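The Common Room Drinks Table: Cups, Mugs and Leftover Bottles

Project report, second-year module in Household and Consumer Studies
Kagiso Swanepoel

1. Background

The common room on the ground floor of Pelupessy House is shared by 129 students. On Wednesday evenings the residents' group puts out drinks on a table near the door. People help themselves and leave when they like. The drinks are paid for from the house fund, and so are the disposable cups.

I chose the drinks table as my project after looking at the house accounts for last year. The group had bought 3,000 disposable cups. There is also a cupboard in the same room with a good number of mugs in it, most of them left behind by people who have moved out. I wanted to find out why people take a disposable cup when there are mugs a few steps away, and what happens to the drink that is left in the bottles at the end of the evening.

2. Questions

The project had two questions. The first was whether people would use a mug for a cold drink if the mugs were put on the table beside the cups. The second was whether the drink left over could be kept and used the following week, or whether it had to be thrown out.

I did not look at hot drinks. The kettle is in the kitchen along the corridor and the people who make tea already use mugs.

3. Method

I observed 10 evenings. For the first part of the project the table was set out as usual, with the bottles at the back and the cups at the front in a stack. The mugs stayed in the cupboard. For the second part I put mugs on the table before people arrived and spread the cups out so that they were not the first thing to hand. Everything else stayed the same, including the drinks, which were cola, lemonade and fizzy water.

I sat at the far end of the room and wrote down what people took. I did not tell them what I was looking at until the end. At the close of each evening I checked the bottles and made a note of what was left in each one. I also spoke to people as they were leaving, usually with two or three short questions, and wrote their answers down that same night.

The table itself is white, and it marks easily. I mention this because it came up more often in the conversations than I had expected.

4. The table in use

Large plastic bottles were used throughout. They are cheaper than cans but they have to be poured, and the pouring is what decides which cup people pick up. With a full bottle most people want to put the cup down on the table and use both hands. A mug stands firmly while this is done. A light cup can be knocked over by the neck of the bottle.
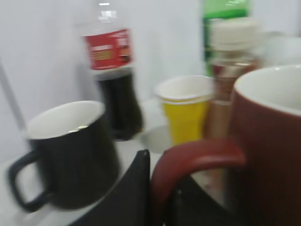
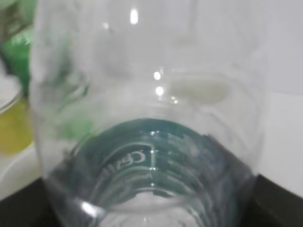 The plain mugs were taken before the ones with pictures or writing on them. When I asked about this, people said a mug with a name or a joke on it looked as if it belonged to somebody. One resident had walked past the Vilten mug (a promotional one from a furniture shop) every week because she thought it was being kept for someone. Plain mugs did not have this problem.

5. What people said

The most common reason for taking a disposable cup was that it did not need washing. The kitchen sink at Pelupessy House is often full on Wednesday evenings, and people did not want to add to it. Several said they would use a mug if there were somewhere to leave it afterwards.

The second reason was to do with seeing the drink. Some people did not like pouring cola into a dark mug because they could not tell how full it was. I tried this myself and found that the inside colour matters more than the outside. If the inside is white, the level is easy to see.

A few people said cold drinks taste wrong out of a mug. I have no way of testing this, but I have recorded it as they said it.

There were also comments about rings on the table. Mugs with a rough base were blamed for these, though I found rings under the bottles as well. A damp cloth removed them if it was done the same evening.

6. Leftover drink

Fizzy drinks that had been opened and left for a week were flat by the next Wednesday. This was true of all the flavours. Squeezing the air out of the bottle before putting the cap back on made no difference that I could notice.

The fizzy water was the least wasted because it could be used in the kitchen – for batter, or just for filling the kettle. The flat cola was nearly always poured away. By the last weeks we had started opening one bottle at a time and keeping the others closed under the table, and this did more to cut waste than anything else I tried.

Empty bottles went to the recycling point behind the Brurkotow building. They take up a lot of room in the bag unless they are crushed first and the cap screwed back on.

7. Changes made

Two changes were agreed with the residents' group. A Gamard washing-up tray now stands beside the door, so that used mugs can be left in one place and carried to the kitchen together. The group has also stopped opening all the bottles at the start of the evening.

The disposable cups have not been taken away. On busy nights there are not enough mugs to go round, and some people take their drink upstairs and do not bring the mug back.

8. Limits of the project

I could only watch one table in one house. People who know each other tend to copy each other, and when one group of friends came in and took mugs, the next few people usually did the same. I did not find a way to separate this from the effect of the layout.

I also moved the cups and added the mugs in the same week, so I cannot say which of the two made the difference. If I did the project again I would change one thing at a time, and I would begin in December, when the room is at its fullest.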